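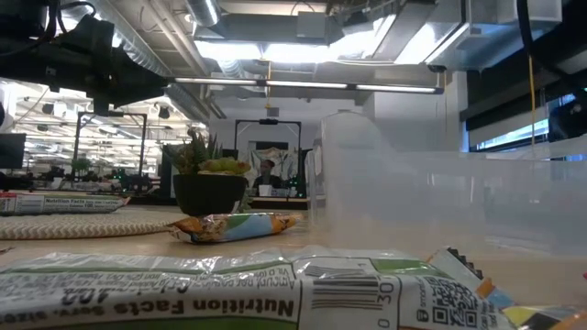

Foto: Olaia Sarmiento / Arkamard, 18 de abril de 2021

La mesa de las barritas

Galería de la mesa de picoteo de Arkamard, con sus barritas, sus cajas, su planta y su salvamanteles. Textos de Olaia Sarmiento. Si quieres ver las galerías anteriores (la de las tazas, la de los estantes de la entrada), están en el menú de la izquierda.

Me encanta esta mesa. Lo digo ya para que nadie espere objetividad. Llevábamos mucho tiempo merendando de cualquier manera, cada cual con su barrita en el bolsillo del abrigo o en el fondo de la mochila, y en cuanto pusimos un sitio común para dejarlas empezó a pasar una cosa preciosa: la gente trae dos, se come una y deja la otra. Hay semanas en las que aparecen marcas que no había visto en mi vida y me paso el café leyendo envoltorios por detrás.

Y es que los envoltorios por detrás tienen mucha miga. La tabla de «Nutrition Facts» en letra marrón bien gorda, el código de barras, el código QR que te invita a escanearlo... En las de importación viene todo en inglés, y Kálmán Gulyás las traduce en voz alta con una solemnidad tremenda, ración por ración. Yo soy más de fijarme en los colores. La de banda verde y marrón me parece elegantísima. La pequeña de las puntas retorcidas y brillantes, naranja y marrón con el centro azul claro, parece un caramelo grande, y fue la primera que quiso probar todo el mundo.

Detrás está la maceta oscura con las suculentas. Fijaos en la roseta baja de la derecha, verde amarillenta con los bordes rojizos - es mi favorita, con diferencia. Natsumi Iwasaki insistió en que una mesa de comida necesitaba algo vivo, y tenía toda la razón. Pide poquísima agua, no suelta hojas encima de nada y da alegría verla cuando llegas con frío.

Cómo nos repartimos la mesa

La norma es muy corta y está apuntada en la puerta del armario, debajo del horario de riego:

Lo que no tiene dueño va en las cajas.
Lo que tiene dueño lleva el nombre escrito en el envoltorio.
Si abres la última de un sabor, lo apuntas en la libreta.

La libreta es de Bergþóra Eskildsen, que la empezó en agosto con la idea de saber qué gustaba y qué no. Va por la página 16 y se ha convertido en otra cosa. Hay notas de cata, quejas sobre las pasas, un dibujo de un dátil con sombrero y una discusión larguísima sobre si el coco debería contar como fruta seca. Cada vez que la abro encuentro algo nuevo.

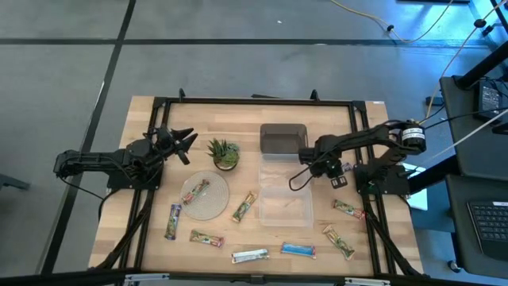
El reparto empieza siempre por vaciarlo todo encima de la madera, y es mi momento preferido de la merienda. Mientras las barritas están en las cajas sabes más o menos lo que hay, pero cuando salen aparece la que habías olvidado, la que alguien jura que no ha traído y la que lleva tu nombre con tu propia letra. Luego toca elegir cuál se queda en el sitio de honor, que es el salvamanteles redondo: ahí la tenéis, puesta en diagonal, con su envoltorio verde, rojo y blanco. Se la queda quien haya regado la planta, sin sorteo y sin reclamaciones. A mí me ha tocado 5 veces y lo cuento siempre que puedo.

El salvamanteles merece unas líneas para él solo. Lo trajo Fumiko Iwasaki, la tía de Natsumi, que lo tenía en su cocina debajo de la tetera y decidió que aquí iba a lucir más. ¡Y vaya si luce! De cerca tiene un borde trenzado en zigzag, en crema y beis, que con la madera clara queda de maravilla. Hemos pensado en comprar otro para hacer pareja, pero no encontramos ninguno que nos guste tanto, y Fumiko dice que el suyo no tiene hermano.

También hay mucho cariño puesto en las cajas. Las compramos en Uder una tarde en que íbamos a por bombillas (las bombillas se nos olvidaron). Queríamos una transparente para ver el contenido desde lejos y otra oscura para las sorpresas, y hubo cierto debate sobre los tamaños, con Kálmán midiendo una barrita suya contra el fondo de cada caja en mitad del pasillo. El dependiente nos dejó hacer. El número del tique acababa en 2821 y lo guardamos dentro de la libreta por si había que cambiar alguna, cosa que no ha hecho ninguna falta.

La transparente es para lo de diario. Avena, cacahuete, manzana con canela, lo que se come sin pensar. La oscura es para lo que llega de viaje, o de un paquete de la familia, o de esa tienda diminuta de Buser donde Bergþóra entra «solo a mirar» y sale con la bolsa llena. Una barrita de la caja oscura no se coge a solas. Se espera a que haya al menos otra persona delante, se parte por la mitad y se comenta, y si es muy buena se vuelve a comentar al día siguiente.

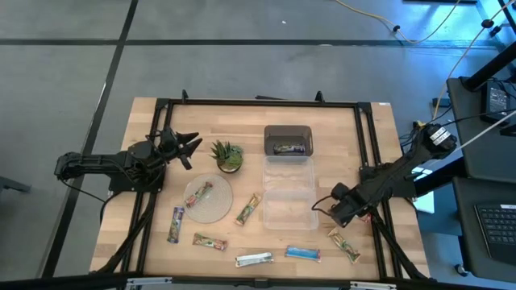 Lo de partir por la mitad parece una tontería y da para mucho. Las de cereal inflado se rompen donde quieren ellas, las de dátil se estiran y las que llevan chocolate por debajo dejan a una persona contentísima y a la otra con las migas. Natsumi usa un cuchillo de untar. Bergþóra las parte dentro del envoltorio, cerrado todavía, con un golpe seco contra el canto de la mesa, y le salen dos mitades perfectas casi siempre. Yo lo he intentado y prefiero no hablar del resultado.

La mejor partida del año, para mi gusto, fue una de sésamo y jengibre que Fumiko mandó desde Sakai dentro de un calcetín, bien envuelta para que no se golpeara. Llegó entera. La probamos 11 personas, así que calculad el tamaño del bocado, y aun así en la libreta hay página y media dedicada a ella. Kálmán escribió «quiero vivir aquí» y no quedó claro si se refería a Sakai, a Arkamard o a la barrita.

Cosas que quiero ir añadiendo a la mesa cuando se pueda: un cuenco para la fruta, un bote con cucharillas y unas etiquetas de las que se pegan y se despegan, para marcar en las cajas lo que lleva frutos secos. Esto último corre más prisa, y si a alguien le sobran en casa, que me escriba. También me han pedido una segunda planta. Yo estoy a favor, aunque habrá que decidir si quien la riegue tiene derecho a su propia barrita, y ya veo venir otra página de libreta.

Las fotos se pueden descargar pinchando encima, y podéis usarlas donde queráis si ponéis de dónde salen. Si reconocéis alguna barrita y sabéis dónde se compra, dejadlo en los comentarios con el nombre de la tienda y el sabor. La pequeña naranja y azul nos interesa muchísimo.

Próxima galería: el armario de los tés, con Natsumi de guía.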